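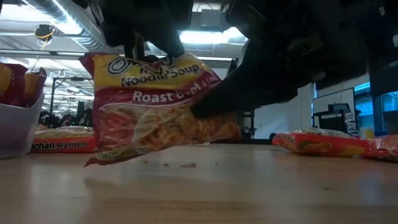

Themba Ngcobo asks under my last post whether writing down every grocery item for a year changed how I shop or only gave me a long spreadsheet.

Some of both. I said I would post the results when the year was over, and today is December 31, 2020, so this is the thread. It's long. Mute me if you don't care about groceries.

The log has 1,568 lines. One line is one item on one receipt. If I bought two cans of tomatoes on the same trip, that is one line with a two in the quantity column.

The household is two adults in Flasholm and a teenager who is here every other week. Nobody has a special diet. We have a normal fridge, a small freezer over it, and a tall cupboard next to the stove that I will call the pantry.

I started in February, so it's a little short of a full year. January was the month I talked about doing it.

The columns are date, store, item, quantity, price, where it went (fridge, freezer, pantry), and the date it was gone. There is also a notes column. The notes column is mostly complaints.

"Gone" means eaten or thrown out. I marked thrown out with a T. Leave that part out and you have a receipt collection. I did leave it out for the first few weeks and had to guess at those lines later, so treat February as weak data.

Stores first. Nearly everything came from Ansari, the small grocery on our side of the river. The rest came from Larkia, the bulk place out on the Bandolton road, plus a few farm stand purchases in summer that I wrote down from memory.

Larkia is cheaper per pound for rice, oats, flour, dry beans, and cooking oil. It is the same price or higher for canned goods, pasta, and coffee. I did not expect that about the coffee. I had been driving out there for coffee for years.

Once I counted gas, the Bandolton trip only paid for itself when I bought flour or oil. So now I go when both are low. That works out to every couple of months.

Next, what we bought most often. Milk, bread, eggs, bananas, onions. Those five together make up some 400 lines. I could have told you the list without a log, but I would have put onions lower.

What we threw out most often, in order: salad greens, fresh herbs, the last part of a loaf of bread, cucumbers, sour cream.

Salad greens were the worst by a wide margin. I would buy the big tub because the small tub is a bad price. Then we would eat about half of it. The small tub is the better buy for us, even though the shelf tag says otherwise.

Fresh herbs: I need a spoonful of parsley and the store sells a bouquet. I now chop the whole thing the day I buy it and freeze what I don't use. It's fine in soup. It is not fine on top of anything.

Bread: we slice and freeze half the loaf as soon as it comes home. I had known about this for most of my life and not done it.

Almost nothing from the pantry got a T. Crackers went stale once. A bag of brown rice went off because it was behind the vinegar and I forgot we owned it. Everything else got eaten at some point.

The pantry has its own problem, and it took me until summer to see it in the numbers. The question there is how long things sit.

I sorted by days between bought and gone. The longest was a can of water chestnuts, bought the first week and still here. It does not have a gone date. It may never have one.

Short sitters: pasta, canned tomatoes, peanut butter, instant noodles, broth. Long sitters: lentils, canned corn, anything pickled, any flour that isn't plain white.

The lentils bothered me. I like lentils. I kept buying them as if we were a house that eats lentils, and we had 3 bags at one point. We are a house that eats pasta and means to eat lentils.

Instant noodles get their own post, since people have opinions. They are lunch here on days when one of us has back-to-back calls, and they are what the teenager makes at night. We add an egg and whatever green thing is about to turn. That habit saved more spinach than anything else I tried.

Cost per lunch, noodles plus egg plus spinach that was headed for the trash, came out lower than any other lunch in the log. Beans on toast was next. Leftovers I didn't price, it got too complicated.

They are salty. I use a bit over half the packet. The teenager uses all of it and adds soy sauce — not my department.

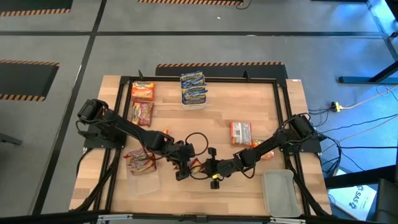 Two arms over a wooden tabletop.

Back to the list. Spring prices were odd for the reasons you remember. Flour and yeast were missing from Ansari for weeks, and the pasta shelf was whatever shape was left. My notes column for that stretch says "no flour" over and over.

I bought too much in that period. I can see it plainly in the log. There is a run of cans that all came in together and then went out slowly over the summer. I don't feel bad about it, but it makes the spring totals useless for comparing with anything.

Fall is the cleanest stretch. Shopping was settled, I was writing things down the same day, and we weren't eating out. If you want to try this and can't face a whole year, pick a stretch like that.

How long it takes: 8 minutes after a big shop, less after a small one. The gone dates are harder because you have to remember at the moment you finish something. We taped a sheet of paper inside the pantry door and put a pencil on a string. I copied it over on weekends.

I tried using an app. It wanted to scan barcodes and it did not know what an onion was. I went back to the paper in under a week.

Somebody asked earlier about the total in dollars. I'm leaving that out. Every time a person posts their grocery total, the replies turn into an argument about whether it's high or low, and they live somewhere else with different kids.

I will say that the monthly total dropped between early summer and fall, and that most of the drop was from throwing less away. A smaller part was fewer trips. Every trip to Ansari for one thing came home as four or five things.

The one-thing trips are easy to spot in the log. They start with milk and end with cheese we didn't need. Now we keep a spare carton of milk in the freezer. It separates a little when it thaws. Shake it.

Changes we're keeping: small tub of greens, half the loaf in the freezer, frozen herbs, Larkia only for flour and oil, the paper inside the door.

Changes we dropped: planning a full week of dinners. We did it for a month. By the middle of each week somebody was tired and the plan was off by a day, and then the fish was a problem. Now we plan a few dinners and leave the rest open.

Also dropped: labeling every container in the fridge with a date. The tape came off in the dishwasher and clogged the filter.

Themba, since you asked — yes, it changed how I shop, mostly in produce. In the canned aisle I'm about the same as before, except that I walk past the water chestnuts.

I'm not logging next year. I might do the gone dates for produce only, on the door sheet, and leave the prices out of it.

If anyone wants the blank sheet with the columns set up, reply here and I'll send it. It's very plain. You'll want to make the notes column wider than I did.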